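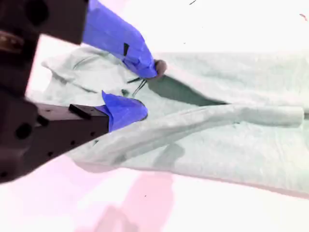 What the Second Arm Costs

Posted 14 April 2019
Filed under: Money, Robots, Regret

I have a spreadsheet called budget_final. I also have budget_final_2, budget_really, and one called just "no". They cover the same period and the same small textile lab, and if you laid them end to end you would have a fair history of how a grown man talks himself into a second robot arm.

A few people have written in asking what it takes to set up a two-arm station for handling clothes, mostly people in small shops and college departments who have been told there is "some money" and would like to know if it's the right amount. It isn't. But I can tell you where ours went.

When Menaka Wanigasekara and I drew up the first plan last November, the arms were the top line, in bold, and everything else was squeezed in underneath under the heading "Misc." Misc. ended up being bigger than one of the arms. I'd like that on my headstone.

Start with the quotes. We had three. Skendon sent a single page with a single number on it and a signature line, which I admired. Tiwari sent 11 pages, of which two were prices and the rest were about the company's values. Rikitz sent a nice young man with a tablet who asked what our throughput targets were. I told him we wanted to fold a sweatshirt. He asked how many per hour. I said one, eventually. He closed the tablet very gently.

We went with Skendon for the arms. Their number was the highest of the three but it had the controllers in it, and the cables, and the mounting plates. The other two treated cables the way airlines treat luggage. If you take one thing from this post, take a highlighter to the words "not included" before you compare anything.

Now, the grippers. Arms are priced like cars and grippers are priced like what they are, two fingers and a motor, multiplied by the fact that you've already bought the arm. I budgeted for one pair and a spare set of fingertips. Cloth is slippery, thin, and a bit spiteful, and a bare hard fingertip either skids off it or grabs three layers when you wanted one. The proper soft tips were on a 13 week lead time. So we have tape. Blue tape, wrapped by hand, which looks terrible in front of visitors and has done more for this project than anything with a part number. It tears, it crumples, you peel it off and wrap it again. I put $30 down for tape in the first budget as a sort of joke line. We went through that before the first progress report.

(Yes, we did try other colors. Blue was the one the supply closet had a lot of.)

Then the table. I had assumed we owned a table. We own many tables, and every one of them wobbles when an arm stops suddenly. The replacement had to be stiff, and big enough for a sweatshirt with both sleeves out, which is a lot bigger than you picture when you're picturing a sweatshirt. Go and lay one down flat on your kitchen table now. I'll wait. See where the cuffs are?

We wanted a white top so that the cameras could tell cloth from not-cloth, and it works fine with dark laundry. With pale gray-green it is less of a gift. Menaka had said so in an email, with the subject line "white table??", and I had filed it. So there is now a lighting line in the budget too. Lighting was zero in budget_final. In budget_really it is a real number with a comma in it.

Clothes! Nobody budgets for clothes. Ours come from Flavwood, the thrift warehouse out past the bus depot, where they'll sell you a bag of mixed adult tops for $145 and not ask what you want them for. This is the best value in the entire spreadsheet. Get hoodies. T-shirts make you overconfident. A hoodie has a hood that won't lie flat, drawstrings that go wherever they please, and sleeves that roll themselves up into tubes, and it'll show you exactly which parts of your purchase were a mistake. The neckline alone has taken up more of our meeting time than the arms did.

Other lines I left out the first time:

Shipping on anything heavy, both ways, since the first table went back
An emergency stop button for each side of the table
Someone's hours to move things back to where they started, over and over, all day
Electrical work (the wall outlet was "decorative", according to the electrician)
A second set of everything small enough to roll under a cabinet

As for whether you need two arms at all, that was the argument behind the spreadsheet called "no". One arm can pick up a sweatshirt. One arm can also drag it across a table and drop it on the floor. If you want to hold it in one place while you do something to it in another, you need the second, and the second costs the same as the first plus a couple of weeks of convincing them not to hit each other. I'd still buy it. I'd just write it down on the first day and skip the bit where I pretended we might manage with a clamp.

Next year's plan is due soon and I've started budget_final_3. Misc. has been promoted to the top line. Menaka wants her own row for lighting, in bold, and she's getting it. I'm still waiting to hear from Tiwari about what their support contract covers, so if anyone reading has one, send me the page with the exclusions on it and I'll post an update when I've worked out what it means.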